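Laundry tips: getting crumpled clothes past the planner

Our folding routine runs on Arnent for control and Mestel for picking out cloth. Most of our wasted afternoons came from settings, so check these first.

Set the cloth mask before you touch the grasp settings. A dark top on a green sheet separates well. Green on green does not, so change the sheet.

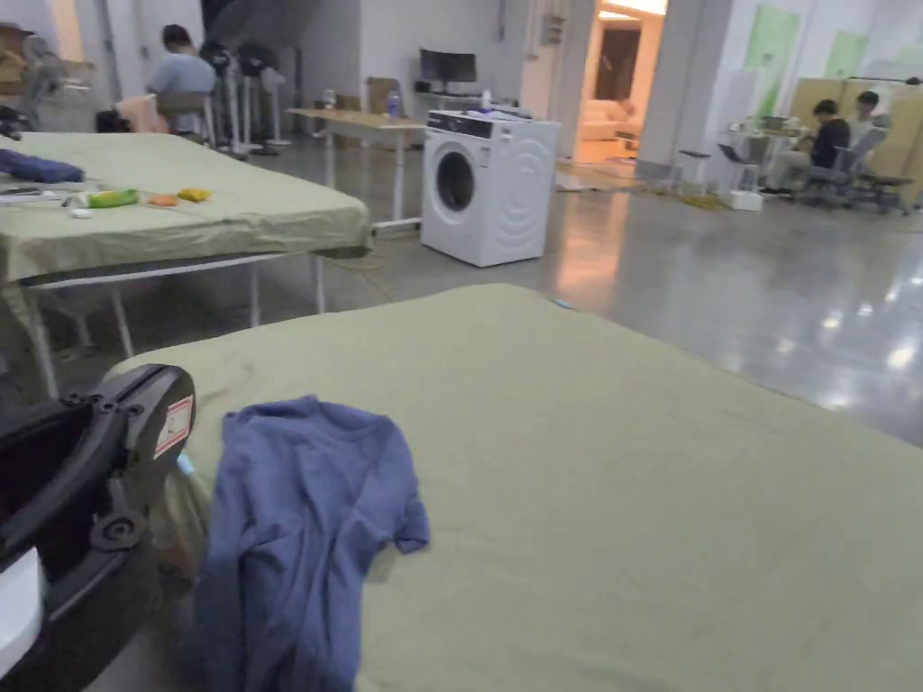 Keep the planner's timeout short. Ours is 2 seconds. If it has no grasp by then, have it lift the nearest edge, drop it and look again – a fresh heap is often easier than the old one.

Log every failed grasp with its depth map. After 100 of them, sort by cause. In our August log, 35 were wrinkles in the sheet read as hems. Pulling the sheet tight fixed some, and a higher minimum fold height in Mestel fixed the rest.

Mark bags, phones and other odds and ends as keep-out areas. Dovumano draws these for you, but pad them by hand near a headboard, where depth gets patchy.
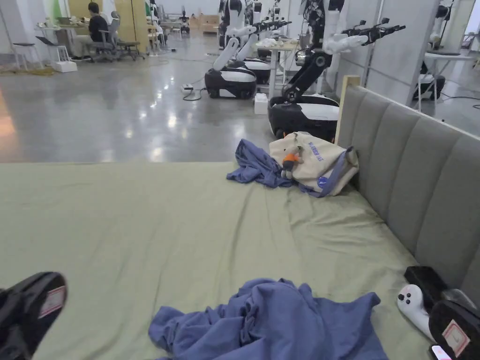
Blue cloth on a green sheet, with a tote bag and small items by the headboard.

Save the settings under a new name each time you change the bedding.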